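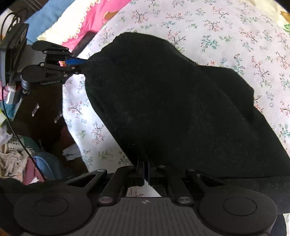 Wäsche falten ohne Tisch — Sprechnotizen
Vortrag im Nachbarschaftsraum Dikameck, 13. März 2019
Dauer: 50 Minuten, davon die letzten 10 für Fragen

Begrüßung. Kurz warten, bis alle sitzen. Wer hinten steht, darf gern nach vorn kommen, man sieht die Hände sonst nicht!

Einstieg mit der Frage: Wer faltet auf dem Bett? (Hände hoch, Zeit lassen.) Ich nämlich auch, seit Jahren und mit Begeisterung. Das Bett ist die größte freie Fläche in fast jeder Wohnung, es gibt ein bisschen nach, und der Stoff rutscht auf dem Laken kaum weg. Auf meiner glatten Küchenplatte segelt mir jedes zweite Hemd davon.

Dann zum Haufen. Jeder hat einen, im Regal, auf dem Stuhl, im Korb. Bunt durcheinander, zerknüllt, Weißes neben Blauem neben Gemustertem. Mein Vorschlag: den Haufen in Ruhe lassen und immer nur ein Stück herausziehen. Wer alles auf einmal aufs Bett kippt, hat keinen Platz mehr zum Falten und schläft am Ende daneben. (Pause, da lacht meistens jemand.)

Jetzt das Lieblingsthema: schwarze Sachen. Weiches, leicht flauschiges Schwarz ist das schwierigste Stück im ganzen Korb, und ich liebe es trotzdem. Man findet die Kanten schlecht, Falte und Saum sehen gleich aus, und jeder Fussel leuchtet. Auf einem hellen Laken mit Blümchen geht es wunderbar, da hebt sich der Umriss ab. Auf einer dunklen Decke sucht man sich dumm und dämlich.

Vorführen, langsam:
Eine Ecke suchen und zur Spitze herausziehen. Festhalten.
Mit der anderen Hand am Rand entlangfahren, bis die nächste Ecke kommt.
Beide Ecken hochnehmen, einmal kräftig ausschütteln.
Ablegen, glattstreichen, immer von der Mitte nach außen.
Erst jetzt fusseln! Vorher ist es vergebliche Mühe, beim Schütteln fällt schon einiges ab.
Zur Hälfte legen, dann dritteln.

Zweimal zeigen, beim zweiten Mal ohne zu reden. Danach Tücher austeilen, es sind 26 in der Kiste von Rikari. Die Kiste steht links neben der Tür. Bitte nachher ungefaltet zurückwerfen, die nächste Gruppe will ja auch üben.

Während alle falten, herumgehen. Häufigster Fehler: zu früh glattstreichen, solange die Ecken noch im Knäuel stecken. Zweithäufigster: das Stück am Saum packen und daran zerren, davon leiern weiche Stoffe aus.

Abschnitt Feines. Tücher mit gehäkeltem Rand oder Spitze lege ich so, dass der Rand innen liegt. Außen bleibt er an allem hängen, an Reißverschlüssen, an Knöpfen, an der rauen Kante vom Regalbrett. Cremefarbenes und Rosa kommen bei mir nie unter Schwarz — einmal gemacht, ein ganzes Wochenende Fussel gezupft.

Falls Zeit bleibt: die Geschichte vom Umzug in die Hájek-Siedlung erzählen, als ich aus lauter Übermut alle Bettwäsche gerollt habe und kein Bezug mehr zum anderen passte. Sonst weglassen.

Hinweis auf den nächsten Termin im April, Thema Spannbettlaken, Raum 302. Anmeldeliste liegt vorn, Stift mitbringen, meiner ist leer.

Fragerunde.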